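Musow Bench Guide
Section 3: Two-Arm Cloth Handling, Set-up and Safe Practice
Revision of February 6, 2026

Read Section 2 first if the arms are not bolted down yet. This section covers the bench, the start position, two-arm grasps, close-up checks and stopping. Applies to Miltel controller firmware 761 and up. Older firmware has no shared stop, do not use it with two arms.

3.1 Before power

1. Clear the bench. Tools, cups, tape, spare fingers, all of it off.
2. Mat flat, pulled tight to the back edge. Small ripples are OK. A ridge you can feel with a finger is not.
3. Walk the floor line. Nobody inside it but the operator.
4. Test both stop buttons. Press, check the lamp, release. Then the other one. Do not skip the second becuase the first worked.
5. Park both arms clear of the mat.
6. Lay out one cloth. One. Spares stay in the Grenetti bin.
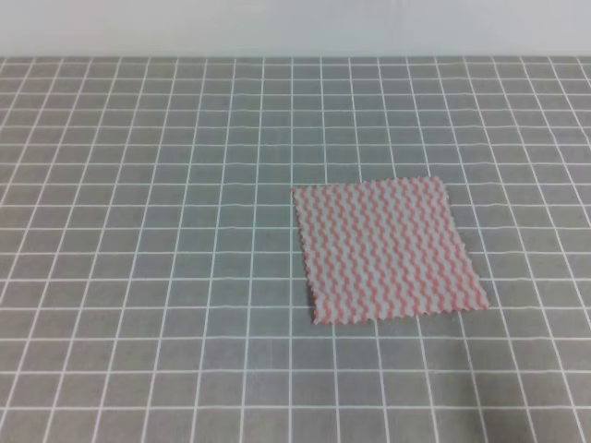 Start position gets logged before every run, and the log wants grid cells, not "sort of in the middle." Count from the mat corner nearest the operator. A square laid flat, right of center with no corner turned up, is a good start and easy to write down. The pinked edges don't line up perfectly with a printed line, so go by the corners. If the cloth is folded or curled, smooth it by hand with the arms parked and re-log.

Note: Patterned cloth is fine for practice. Stripes make a twist easy to spot. Plain white on plain gray is harder on the operator and on the wrist cameras.

3.2 Two-arm grasp

CAUTION: Shared space. Either arm can reach the other one. Keep hands, sleeves and lanyards out from the time the lamp goes green until both arms are parked and the lamp is off.

1. Set both arms to reduced speed. Setting 3 for new operators, no exceptions.
2. Left arm first. Bring it in, close, hold.
3. Right arm second. Come in from the far side, never over the top of the left wrist.
4. Lift a little. Stop. Look at the cables.
5. Check for slack at every joint. Long leads should run down and off the bench, loops at the elbow and shoulder standing clear. A lead between the grippers is a stop condition if it can reach a finger.
6. Only then move with both arms. Small moves. If the cloth goes tight, stop and ease one side back in.
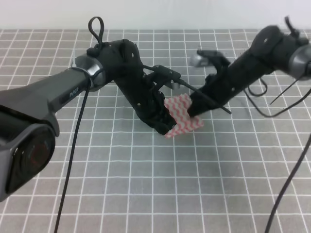 3.3 Checking the grip

Use the wrist views. The overhead view hides the fingertips most of the time, so don't sign off a grasp from it.

Look for:
- Both fingertips at the fabric, not digging in the mat.
- Which part of the cloth is flat and which is lifted. The lifted part is closer to the lens and goes soft, this is normal, do not refocus.
- Marks on the mat near the fingers. Log them. A new mark after a run means the approach height is too low.
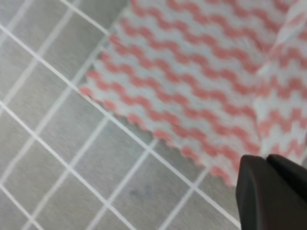

Fig. 3-3. Wrist view. Fingertips at the end of the cloth, pinked edge flat on the mat, raised fold at right.

If the view is blurred all over, including the mat, wait for the arm to settle and look again. Still blurred: stop, park, wipe the lens. Dry wipe only.

Fingertip height is set in the Jaiswal panel under Approach. Change it one step at a time and run again on reduced speed. Write the old value down first. Factory value is 10 and most benches end up close to it.

3.4 How much cloth to take

Small pinch for lifting an edge. Bigger bite for carrying. A small pinch is easier to lose on a long move, so don't carry on one.

1. Close slow until the fabric gathers at the tip.
2. Hold. Check the wrist view for a tuft sticking out past the finger.
3. No tuft, or you can't tell: open, back off, try again. Don't squeeze harder to make up for a bad approach.
4. Three misses in a row, stop and re-lay the cloth by hand (arms parked, lamp off).

Note: Lint builds up on the mat. A speck or two will not matter. Brush it off between sessions, never during a run.

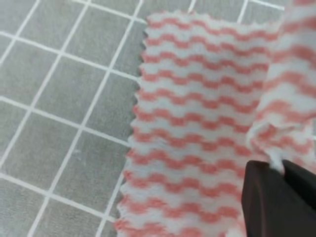 STOPPING AND FAULTS

Normal stop: lower cloth, open left, open right, park left, park right. In that order.

Emergency stop: either button. Arms hold where they are. Grippers stay closed, so the cloth stays up. Leave it there untill the lamp is off. Do not pull it out by hand.

Fault 853: arm-to-arm distance too small. Do not clear and continue. Park the right arm from the panel first, then the left, then clear.

After any emergency stop:
- Check both arms for loose connectors.
- Check cables the full length, not just the part you can see from the chair.
- Test both stop buttons again, as in 3.1.
- Log it. Even if it was a bump of the button.

Bench check sheets are collected in March. Keep filled sheets with the bench, not in the office. Cable replacement is in Section 4.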